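**Caltach · Conjunto de marcadores sobre mesa**
Revisión 2018-02-27. Redacción: Setsuko Miyazaki. Comprobación de cotas: Rupert Lanz.

# 4. Montaje del conjunto

Esta sección cubre la preparación de la mesa, el montaje de la cruz sobre su poste, la colocación de la bandeja y la fijación de la hoja de referencia. La generación del fichero de marcadores se trata en la sección 5. Las cotas se expresan en milímetros salvo indicación contraria.

El conjunto se sirve desmontado. Antes de empezar, compruebe que dispone de:

- Cruz de cuatro brazos planos, con un marcador por brazo.
- Poste blanco con marcadores laterales.
- Bandeja redonda de borde elevado.
- Hoja de referencia impresa en papel mate.
- Cinta de doble cara de bajo espesor.
- Regla metálica y nivel de burbuja (no incluidos).

La referencia de pedido de la hoja de recambio es 2265. Las hojas impresas por el usuario deben salir a escala 100 %, sin ajuste al papel.

> **Precaución.** No limpie los marcadores con alcohol ni con disolventes. Un paño seco de microfibra es suficiente.
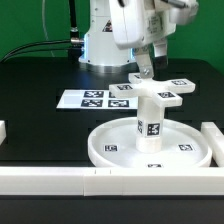
## 4.1 Preparación de la mesa y del fondo

1. Sitúe el tablero a 955 mm del suelo. Si la mesa es regulable, bloquee las patas después del ajuste.
2. Compruebe la horizontalidad con el nivel en los dos sentidos. Corrija con los pies roscados.
3. Utilice un tablero negro. El acabado mate es preferible; en los tableros con brillo, aplique el vinilo Barros de la lista de accesorios.
4. Tense el fondo verde detrás de la mesa. Los pliegues que lleguen hasta el borde posterior del tablero deben alisarse.
5. Oriente las luminarias de modo que no produzcan reflejos sobre las caras impresas.

**Nota.** La cruz y la bandeja son blancas. Con un tablero claro, el contorno de la bandeja se pierde y la comprobación del apartado 4.5 resulta poco fiable.

## 4.2 Montaje de la cruz

1. Apoye el poste en posición vertical sobre una superficie limpia.
2. Presente la cruz sobre el extremo superior, con los marcadores hacia arriba.
3. Gire la cruz hasta que la muesca inferior coincida con la del poste y presione hasta notar el tope.
4. Verifique que los brazos quedan a la misma altura. Mida desde la base del poste hasta el canto inferior de cada brazo.
5. Anote en la hoja de control el número de marcador que corresponde al brazo frontal.

No use adhesivo en esta unión. Si la cruz presenta holgura, coloque una vuelta de cinta de PTFE en el extremo del poste y repita el paso 3. La sustitución del poste solo procede cuando la muesca está dañada.

> **Precaución.** Sujete la cruz por el centro. Los brazos no están calculados para soportar carga en la punta.

## 4.3 Colocación de la bandeja

1. Coloque la bandeja sobre el tablero, delante de la zona reservada a la hoja.
2. Mida la distancia entre el centro de la bandeja y el borde anterior de la mesa. El valor nominal es de unos 305 mm.
3. Limpie el interior antes de introducir el poste.
4. Baje el poste en vertical hasta que la base asiente por completo. 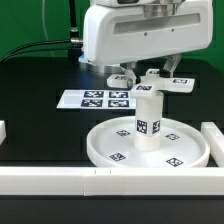
El centrado del poste se comprueba siempre desde arriba y desde un lateral, en este orden. Una desviación pequeña no impide trabajar, pero debe quedar anotada junto con la fecha de montaje. Como guía visual sirven los cuatro marcadores del suelo de la bandeja, dispuestos alrededor del poste: dos hacia el fondo y dos hacia el operador. Ninguno de ellos debe quedar pisado por la base. Si eso ocurre, levante el conjunto en vertical y vuelva a asentarlo; arrastrarlo raya la impresión.

Los marcadores laterales del poste deben ser legibles desde la posición de observación. Un giro del poste obliga a repetir el paso 5 del apartado 4.2.

## 4.4 Fijación de la hoja de referencia

1. Extienda la hoja con la cara impresa hacia arriba, detrás de la bandeja y desplazada a la izquierda.
2. Alinee el borde largo con la regla metálica.
3. Pegue primero una esquina posterior. Alise el papel con la mano en diagonal y pegue las restantes.
4. Revise que no haya burbujas ni esquinas levantadas.
5. Mida el lado de uno de los marcadores y compárelo con el valor impreso en el embalaje.

La hoja lleva sus marcadores en una cuadrícula de dos por dos. Según el punto de observación, el poste o un brazo de la cruz puede tapar parte de ella. Para un montaje con la hoja totalmente despejada, desplácela hacia la izquierda y actualice sus coordenadas en el fichero.

En ambientes húmedos el papel se ondula. Guarde las hojas de repuesto planas y en su funda. La variante rígida, suministrada por Vernadby, admite el mismo procedimiento con cinta en los dos bordes largos.

## 4.5 Comprobación final

Retire herramientas, restos de cinta y embalajes del tablero antes de comprobar. Sitúese frente a la mesa y siga el orden de la tabla.

| Elemento | Comprobación | Corrección |
|---|---|---|
| Tablero | Nivelado, sin polvo | 4.1, paso 2 |
| Cruz | Brazos a igual altura | 4.2, paso 4 |
| Poste | Vertical, base asentada | 4.3, paso 4 |
| Bandeja | Cota al borde anterior | 4.3, paso 2 |
| Hoja | Plana, alineada | 4.4, pasos 2 y 3 |

Repita la comprobación al comienzo de cada jornada y siempre que se haya movido la mesa.

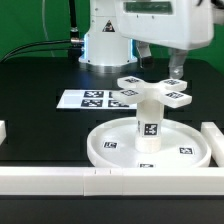 Después de un traslado, además, debe repetirse la medida de altura del tablero. Las mesas con ruedas pierden la nivelación con facilidad aunque los frenos estén echados. En la instalación de Skilletdale se marcó en el suelo la posición de cada pata con cinta y se conserva una copia de las cotas en la propia mesa; se recomienda el mismo método.

### Desmontaje

1. Extraiga el poste de la bandeja tirando en vertical.
2. Separe la cruz del poste sin hacer palanca en los brazos.
3. Retire la hoja despegando las esquinas despacio. Deseche la hoja si presenta dobleces sobre un marcador.
4. Guarde la bandeja boca arriba, sin apilar piezas en su interior.

**Nota.** Los restos de adhesivo del tablero se eliminan con un rascador de plástico. No emplee cuchillas metálicas sobre el vinilo.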